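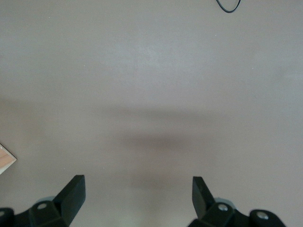

Figure 1. Right wrist camera, gripper open over the work surface.

Lecture 4: What the wrist camera gives to the controller

Course notes, Robot Software 2, Tralden campus
Please read before the lab. Section 4.5 has the tasks.

4.1 Where we are

In the last lecture we planned arm motions with the fixed camera only. The fixed camera sees the whole table, but when the hand comes close to an object, the hand itself hides the object. For the last part of the motion we therefore use the camera at the wrist.

In this lecture we look at three questions. Which pixels belong to the robot? Which dark pixels are only shadow? And what should the planner do when the answer is not clear?

4.2 The self mask

Look again at Figure 1. The two finger tips come into the view from the bottom and face each other across a wide gap. When the camera is rigidly mounted and the gripper opening does not change, the fingers stay at the same pixels, even if the arm moves over the table. We can use this. A self mask is a binary picture where 1 means "robot" and 0 means "world", and every perception step must apply it first.

When the fingers close, the mask has to change too. There are two usual ways:

a) Render the mask from the CAD model and the joint values. It is exact if the calibration is exact. With a small error in the camera pose you get a thin line of robot pixels which are taken for an object.

b) Store a table of masks, one for each opening, and take the nearest one. In the Florlow package we use 33 openings. Between two neighbors we take the union of both masks.

For the lab we use way b. Grow each mask by 4 pixels on every side. You lose a little of the world near the finger tips, and this is acceptable for our objects.

A mistake from last year: many groups made the mask with a threshold for black. Please do not do this. In Figure 1 there are silver screw heads and pale gray parts next to the black housings, and the threshold leaves them out. Also the thin black cable at the top would come into the mask, although it is not a finger.

4.3 Shadow or object

The broad dark band between and above the finger tips is a shadow. For a person this is easy to say. For a simple segmentation it is a dark region of good size, near the place where the robot wants to grasp - so it looks like a very good candidate.

What can we measure? The edge of a shadow like this one is soft, and the brightness changes over many pixels. Compare it with the corner of the light wooden piece at the left side, where the change is much quicker. So the first test is the gradient along the border of the region:

score = mean gradient on border / mean gradient inside

A low score speaks for shadow. But the test is not safe alone. A hard lamp close to the table gives a shadow with a sharp border, and an object out of focus has a soft one.

The second test uses motion. Move the wrist a few millimeters and compare two frames. After correction for the table plane, a flat mark on the table stays where it is. A shadow of the arm moves with the arm. An object with height shows parallax. In the Malabanan recordings (877 frames, all labeled by hand) you can try both tests and see where they disagree.

4.4 What the planner receives

Perception does not send "object" or "no object". It sends for each region a label, a confidence and the time stamp of the frame. The planner has three reactions:

- confidence high: continue with the approach
- confidence middle: make the small wrist motion from 4.3 and ask again
- confidence low: stop, go up, take a new frame from higher

Limit the number of repeated questions, otherwise the arm can stay in the middle case forever. And check the time stamp before you use the label. An old label together with a new arm pose is worse than no label.

Regions that touch the image border need one more flag. The wooden piece in Figure 1 is mostly outside the view, so its center cannot be computed from this frame. Mark it "partial" and do not offer it for grasping, but keep it as an obstacle.

4.5 Tasks for the lab

1. Build the mask table from the calibration files in the Cliltwood folder.
2. Write the border score. Plot it for all shadow regions and all object regions in one diagram.
3. Choose the two confidence limits. Explain your choice in five sentences or less.
4. Run the planner loop 1,000 times in the simulator and report how often each reaction was taken.

Hand in the code and one page of text before the February lecture. Diagrams without axis labels will be returned.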